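附录丙

多萝蒂娅·梅萨罗什（Dorottya Mészáros）接手普洛克盖特（Plorkgate）操作规程的修订时，旧版共78条。其中14条互相矛盾，10条引用了已经删去的条款，第16条只有标题：“关于悬挂”。

她给前任编写人发过一封信，问第16条的正文在哪里。对方回信说，标题是泽基斯（Zerkis）验收组要求加上的，正文等他们的意见，意见没有来。信末附了一个问题：“你们现在还挂吗？”

还挂。双臂工位上，挂包的任务从一月做到现在，每班都做。操作员坐在工位后面，用主手带动两条从臂，把包从台面上拿起来，挂到支架上。规程对“拿起来”有九条规定，对“挂到支架上”没有规定。各班按各班的习惯做，记录交到贝多亚（Bedoya）那边审核，审核员按审核员的习惯判。

她决定先写第16条。

初稿第一款：“悬挂，指物品的全部重量由支架承受，且夹爪已完全松开。”

纳塔纳埃尔·孔塞桑（Natanael Conceição）在页边写：“包底碰到台面算不算？”

她把“全部重量”下面画了线，送回去。他又送回来：“看不出来。相机看不出重量。”

这一点他是对的。审核员手里只有画面和关节数据。关节数据能说明夹爪张开到什么程度，不能说明一条尼龙带上还剩多少力。她删去第一款，改为：“悬挂，指夹爪完全松开并撤离后，物品仍保持与支架接触，且在静置时间内无可见位移。”静置时间留空，等试验后填。
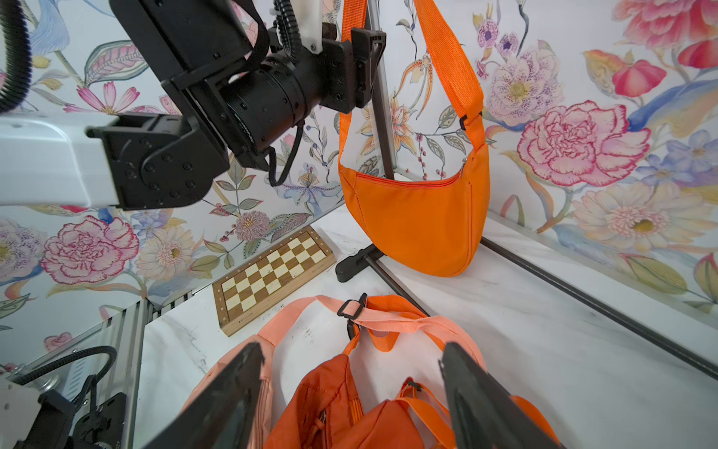

第二款写取放次序，她在这一款上用了最长的时间。旧版规定“由近及远，由上及下”，写的人面前大概是几只摆得很开的盒子。包不是盒子。包有带子，带子会越过别的包，近和上在一堆织物里指不出确定的东西。以孔塞桑标出的那个腕部视角为例：亮橙色的月牙形斜挎包已经挂在支架上，剩下的堆在右手两指之下，桃色背包的肩带弯过堆顶，亮橙色那只的带子向上绕成一个环，压住了肩带的一部分。按“由上及下”，操作员可以说先取的是橙色，也可以说是桃色，两种说法都能在旧版里找到依据。她把这款改成：“先取带体未被其他物品压住者。均被压住时，先解除压叠，再取物；解除压叠单独记为一步。”

孔塞桑批注：“解除压叠由哪只手做？”

“由不取物的那只手。”

“不取物的那只手在等待位。规程第31条，一臂进入料堆时，另一臂不得越过工作区中线。”

她翻到第31条。确实如此。第31条写得很好，是全文里少数没有歧义的条款，出自一次碰撞之后。那次碰撞没有伤人，弯了一根手指，停机两班。她不愿意动第31条，于是在第二款后面加了一句：“解除压叠须在取物臂退出料堆后进行。”

这样每堆包要多退出一次。吉滕特（Gitent）的排程员下午打来电话，问单件用时为什么会上升。

“因为要退出。”

“以前不退出？”

“以前没有写。”

排程员问能不能写成“建议”。她说规程里的“建议”在审核时没有办法判。排程员说那就对了。她把这句话记在通话记录里，没有加评语。

第三款是松开。松开之前，操作员应使带体越过支架横杆的最高点，并回落到可见的接触。她写“可见”，又补上“对任一腕部相机可见”。两只腕部相机里至少要有一只看得到接触点，否则该次记为“未确认”，不记为成功，也不记为失败。

孔塞桑对这一款没有批注。他做过两年审核员。他后来在食堂里告诉她，旧版没有“未确认”这一栏，看不见的都算成功，理由是看不见失败。

“比例呢？”

“没有统计。没有那一栏，没法统计。”

第四款规定台面。作业前台面上不属于本任务的物品应当登记，登记后不得移动；若被碰动，停止记录，复位，重新开始。初稿写的是“应当清除”。她改成登记，是考虑到现场布置由另一份文件管理，那份文件要求保留背景物品。两份文件由两个部门签发，引用对方时用的都是对方的旧编号。她更正了自己这一边的编号。

第五款是停止。操作员可以在任何时候停止，不需说明理由。旧版要求停止后填写原因，原因栏有六个选项，没有“其他”。她查过一个季度的表，操作员几乎都选第一项“通信延迟”。维护组据此更换过两次网线。

她把原因栏移到班后填写，改为自由文本。

试验安排在夜班。她自己坐到主手前面，由孔塞桑读条款，读一款，做一款。第一只挂上了，静置，没有位移。第二只松开以后，带子沿横杆滑了一小段，停住了。

“这算什么？”她问。

“有可见位移。”

“但是挂着。”

“条款里写的是无可见位移。”

她看着支架。包没有再动。她可以把条文改成“位移停止后仍保持接触”，这样这一只就合格了，从前各班的大部分记录也会合格。她也可以不改。

“先按条款判。”她说，“不合格。”

孔塞桑在表上画了记号，把时间写在旁边。她把从臂退回等待位，夹爪张开，等他读下一只的次序。

凌晨四点他们停下来，她在终端前填静置时间。孔塞桑主张十秒，她主张填到最后一次滑动的时长以上再加一倍。两个数差得不多。她填了16，单位秒，存盘，然后发现系统把它识别成了对第16条的引用，自动加了链接。

她取消链接，给格式组写了一份问题单，编号由系统生成。第16条的状态从“待定”改为“试行”。修订说明一栏，她写：“补充正文。”

第17条的标题是“关于取下”。正文一行，写着“参照第16条，反向执行”。她在“反向”两个字下面画了线。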